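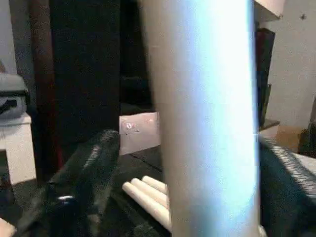 The man who reads the small print of the river

Mahmoud Benmoussa has a cold, and he would like it known that he got it on dry land. Nineteen winters of standing in the Sorley up to his thighs never gave him so much as a sniffle. One trip to the cinema in Hamell and he's been in bed since Friday.

He is out of it now, more or less, and sitting in his kitchen with the 502 notebooks he has promised to show me. They are the school sort, with a times table on the back. They record the height of the water at Gekance bridge, morning and evening, and whatever else was on his mind.

"People think it's all numbers," he says, opening one. "Look, this one's got a recipe in it."

It has. It's for lentils.

Benmoussa was a piano tuner by trade, and took up the river when the council stopped sending someone to read the gauge board. He wrote to complain. He got a letter back thanking him for his interest, then a second letter with a form in it, and by the time he had filled in the form he had, as far as he can tell, taken the job.

"There was no money. They offered me a coat. I'm still waiting for the coat."

I ask what he has learned from it. He takes this badly.

"Why does everyone want me to have learned something? It goes up when it rains. Then it goes down. If you want wisdom, there's a woman in the market who does it with tea leaves, and she's got parking."

His rival, if that's the word, is Soon-im Ha, who lives on the opposite bank and has kept her own record for 12 years fewer than he has. She reads the downstream face of the bridge and he reads the upstream one. They differ by 2 centimetres, always in the same direction, and have not settled why.

"His board is crooked," she tells me on the phone that evening. "I've told him. I offered to bring a spirit level round and he said he was busy. He's retired! What was he busy with?"

Benmoussa, when I put this to him, says he was busy being right.

They do speak. In September, when the river came over the cricket field, they stood at either end of the bridge shouting readings at each other until well past midnight. Hers are the figures the newspaper printed. He has kept the cutting, folded into the relevant notebook, with a correction in pencil.

That night the water rose 90 centimetres between tea and bedtime, and the Yazdani bakery lost its flour store and both its ovens. Benmoussa carried out what he could. I say that must have been frightening.

"It was heavy," he says. "Have you ever lifted a sack of wet flour? It's like helping a drunk uncle into a taxi."

The county has since put in an automatic gauge that sends a reading every quarter of an hour to an office 43 miles away. He walks past it each morning on the way to his own board. He has checked it against his figures and Ha has checked it against hers, and the machine, rather tactfully, comes out exactly halfway between them.

Does he mind being replaced?

"Replaced by what? It's never once written down that there was a kingfisher." He blows his nose at some length. "Soon-im doesn't write down the kingfishers either, mind you. Put that in."

I did ask her. She says she does, but in a separate book.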